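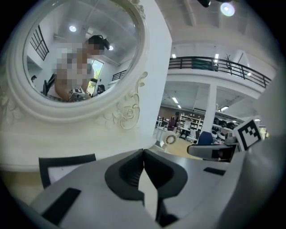

Galeria: o quarto de vestir

A Casa Keverside apresenta nesta página o quarto de vestir, reaberto à visita em junho, depois de concluída a revisão do mobiliário e das superfícies pintadas. O trabalho foi coordenado por Ourania Chrysikopoulos, responsável pelo inventário da casa, com o apoio técnico da oficina Deligiannis.

O espelho oval
Moldura branca, larga e de perfil arredondado, em forma de oval com a base achatada. O espelho assenta sobre um tampo igualmente branco e consta do inventário com o número 621.

O ornamento em voluta
Na parte inferior da moldura, o relevo entalhado desenvolve-se em folhas enroladas, com o mesmo acabamento branco brilhante do restante conjunto. A limpeza dos sulcos foi efetuada a pincel seco, por indicação da oficina, e deverá repetir-se 2 vezes por ano.

O tampo
Superfície lisa, branca, que se prolonga na horizontal sob o espelho. Solicita-se aos visitantes que não pousem objetos nesta zona e que não toquem na moldura.

O painel e o vestíbulo
Ao lado do espelho ergue-se um painel branco, alto e sem decoração, que separa este recanto do espaço aberto situado atrás. A opção por um plano liso foi proposta por Zoi Kyriakidis no projeto de arranjo interior e mantém-se inalterada.

Informações sobre a coleção
O inventário da Casa Keverside reúne 2.102 peças, das quais 115 pertencem ao mobiliário de quarto. As fichas respetivas podem ser consultadas na sala de leitura, mediante pedido prévio dirigido à secretaria, com indicação do número de inventário e da finalidade da consulta.

A reprodução das imagens desta galeria para fins editoriais ou académicos carece de autorização escrita. Os pedidos são apreciados pelo serviço de inventário e devem mencionar o título da publicação e a entidade responsável.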